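The first thing Anwara Debnath does when you sit down across from her is take the pen out of your hand and slide it away from you, toward the middle of the table. She wants you to try and pick it up with the grippers instead. You squeeze, the two pads come together, and the pen squirts off sideways and rolls onto the carpet. She laughs, kindly enough, and bends down to get it.

"Everybody's does that," she says. "Now do it 600 times and tell me which ones were your fault."

That question took up most of her fall. Debnath runs the demonstration side of Urrego, a small outfit that records people doing household chores with hand-held grippers so that robot arms can be taught to do the same chores later on. Her people pick things up, hang things, fold things and put them back. The grippers write down every motion, how far the fingers were open, how fast they closed. Once enough of it is on disk, it goes off to be learned from, and a few weeks later an arm somewhere across town either hangs up a strap on a hook or doesn't.

In December, it didn't. What it did was reach for the strap, close its fingers in the right place, and keep on closing, hard enough that the finger snapped at the pivot and a piece of it went past the ear of the engineer standing next to the arm. 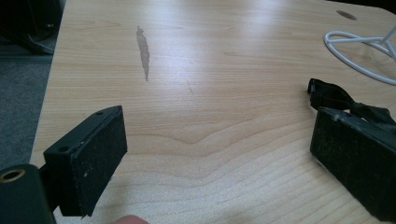 FEATURES | THE WORKSHOP

The engineer was Asanka Kodikara, and he is the first to tell you he was standing where he shouldn't have been. There was a line of yellow tape on the floor and he was on the wrong side of it, holding a cup of tea. He'd gone in to look at something on the wrist, the run had looked fine all morning, and he simply hadn't stepped back out again. He wasn't hurt. The tea went everywhere, and he says that his wife, when he told her about it that evening, was more interested in the tape than in the finger.

"You get used to a thing being gentle," he told me. "It had been gentle for weeks, and I stopped seeing it as something that could throw."

The arm is called Alora, which is also the name of the whole project, and it lives in a room of its own down the hall from where the recording gets done. I expected something enormous. It is closer to the size of a desk lamp for a very large desk, and if you met it in a kitchen you would probably try to be polite to it. Kodikara has spent two years on it. He showed me the broken finger, which he keeps in a coffee mug along with some pencils, and the break is as clean as if you had cut it with a knife.

His first thought was that the part was bad. That is everyone's first thought, and it's a comfortable one, as you can order another part. They did order another, and fitted it, and that one cracked too, on the Thursday of the same week, this time with everybody well behind the tape and a clear plastic screen in between.

So they started going backward. The force limit in the arm's controller had been set properly, or at least it had been set to what the paperwork said. The arm believed it was squeezing softly. It thought so right up to the crack. Somewhere along the way, the number that meant "just touching" had come to mean a good deal more than that, and the arm had learned the wrong meaning faithfully, the way a child will learn a swear word from a favorite uncle.

It was Debnath who thought of the pads. The fingers on a hand gripper don't meet the world directly, you see, they meet it through a layer of something soft, and the soft layer is what gets used up. It picks up lint. It flattens in the middle and frays along the top. Somebody at the recording table is closing those fingers all day long on cloth and wire and whatever else has been put in front of them, and a pad that was plump in the morning of one month is noticeably thinner by the end of the next. 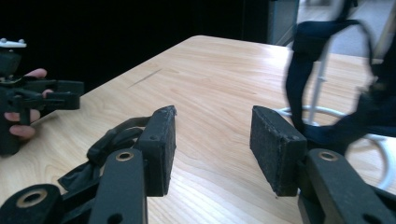 A thin pad needs the fingers to travel farther before they touch anything. The recorder doesn't know about pads at all, it only knows how far apart the fingers are. So as the pads wore down, a perfectly ordinary, careful grasp was being written into the file as a slightly tighter one, and then a tighter one still. The people doing the grasping felt no difference. Why would they? They squeezed until they had hold of the thing and then they stopped, as you or I would.

The arm down the hall, meanwhile, had nice new pads, good and thick. It took the recorded gap, went to it exactly, and drove a couple of millimeters deeper into the strap than any person had ever done. With a soft strap you might get away with that. With a doubled one, pulled up against a wire stand, the finger had nowhere left to go.

Debnath tested the idea in the plainest way she could. She put worn pads on one gripper and fresh ones on another, and had the same two people run the same chore on both until there were 300 passes from each. She plotted the closed position on a big sheet of paper, by hand, with two colors of marker, and pinned it up next to the kettle. You could see the gap between the colors from across the room. Then she went back through the older recordings, all 2,000 of them, and found the drift there too, creeping along since the summer. In the end, 441 were pulled out of the set entirely, and the rest were corrected.

"I was so relieved and so annoyed," she says. "We'd been looking at those pads every single day. I had brushed fluff off them with my own thumb."

There is a part of this story that is less charming, and she doesn't skip over it. Back in the summer, one of the supervisors at the Jerken site, where Urrego used to do its recording, had written a note in the log saying the grippers felt "mushy" and asking when the pads were due to be changed. The answer was that there wasn't a schedule. The note was read, and somebody put a check mark beside it, and the recording went on. Debnath has the page. She was the one who made the check mark.

The fix, when it came, was pretty homely. There is now a little block of metal at each station that goes between the fingers at the start of every session, and again at lunch, and if the reading is off by more than a hair the pads come off and new ones go on. Zedura, the firm that supplies them, has been asked for a denser foam, and has sent a few kinds to try. None has been chosen yet. The first lot was so stiff that things slid right out, and the second smelled strongly of fish, for reasons the company is said to be looking into.

On the arm's side, Kodikara no longer trusts a gap to stand in for a squeeze. Alora's fingers now carry a sensor that reads the push directly and stops the motor if it climbs too quickly, whatever the recording says it ought to be doing. The plastic screen has become permanent. So has a switch on the gate, which cuts the power the moment anybody walks through with or without a cup of tea.

I asked him if he would have put the switch in without the accident, and he thought about it for quite a while, turning the mug around on his desk so that the broken bit of finger rattled among the pencils. He said it had been on a list. He said it had been on the list since before the arm had a name.

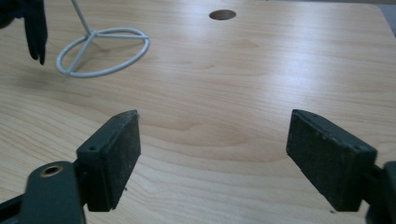
Grippers at the recording table, with the wire stand used for the strap chore.

Before I left, Debnath let me have another go at the pen. She had me run the metal block through first, which I did very solemnly, and she wrote the reading down in the log with my initials next to it. I got hold of the pen on the third try and held it up for a good ten seconds before it dropped. She has told me that the pass was kept, and that it has been filed under failures, where apparently it will be quite useful.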